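Eating in bed

Eating in bed is the practice of taking food while lying or sitting in a bed, usually one's own. It is found wherever there are both beds and food, and it has been discouraged for nearly as long by people who wash sheets.

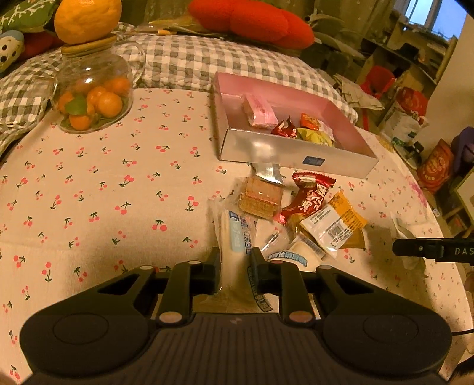 A wrapped snack on a cherry-print sheet. Photo: Rizwan Dissanayake

Definition

Most writers on the subject separate eating in bed from breakfast in bed, which is a ceremony. Breakfast in bed involves a tray, a second person and some show of gratitude. Eating in bed needs only an appetite and a low opinion of chairs. Hospital meals are normally left out, as the patient has little choice in the matter. Meals on sofa beds remain disputed, with most authorities holding that the sofa bed is a sofa until it is unfolded, and a mistake afterward.

History

Wealthy Romans dined lying down, propped on one elbow, and are often claimed as founders of the practice. The claim is weak. The dining couch was furniture for company, and the diner was expected to get up at the end and go somewhere else to sleep.

In much of Europe, for several centuries, the bed was the best piece of furniture in the house and sometimes stood in the room where guests were received. Food came near it as a matter of course. Only when houses gained separate bedrooms did a meal in bed become a sign of illness, wealth or bad character. Married women in well-off British households were often allowed breakfast on a tray, while unmarried women were expected to come downstairs for theirs and make conversation.

Television brought the next change. A set at the foot of the bed made supper there seem almost reasonable, and the laptop later removed the need to face in any particular direction.

Foods

Suitability is generally judged by crumb, drip and noise. Bananas score well on all three and are rarely chosen. Toast is the traditional offender. Soup has its defenders, most of whom own more than one mattress cover.

Individually wrapped snacks hold a middle position. The wrapper catches a share of the crumbs but makes a sound that carries through walls, and opening it slowly only makes the sound last longer. Khôi Ngô, in his short book The Horizontal Supper, grades 87 foods by the trouble they cause and places the flaky pastry last, below spaghetti. His critics have pointed out that he tested the spaghetti on a guest bed.

Regional customs

In Lustham, the lodging houses along the harbor once posted a rule against "hot food above the ground floor," which boarders took as permission for cold food anywhere. A cold potato pie, flat enough to slide under a door, is still sold in the town each October as a lodger's supper. It is not very good.

Objections

The usual objections concern ants, stains and marriage. Sleep advisers add that the bed should be kept for sleep so that the mind learns to connect the two. Hòa Đồng, who wrote a household column for many years, answered that her mind had connected the bed with crackers and slept perfectly well on that basis.

Crumbs tend to travel toward the middle of a mattress, where the sag is, and from there toward whichever sleeper did not eat. Attempts to brush them out by hand mostly move them to the pillow.

Equipment

The folding bed tray has changed little. It has two legs, both shorter than needed, and a raised rim that keeps liquids on the tray until it is tipped. The Nemura, a padded model with a beanbag underneath, was sold in 17 colors, all of which showed jam.

Related articles
Breakfast tray
Crumb
Dining couch
Midnight snack
Pillowcase

Comments (4)

Khải Văn
The potato pie is fine if you warm it up. I realize this defeats the purpose.

pruvau84
No mention of cereal? I've been eating cereal in bed since college and have spilled it 2 times. Both were the cat.

Trinh Triệu
Under Objections, please add that flannel holds crumbs far worse than plain cotton. I have raised this before.

Khải Văn
@Trinh Triệu agreed on flannel. Corduroy bedspreads are worse still, my aunt had one.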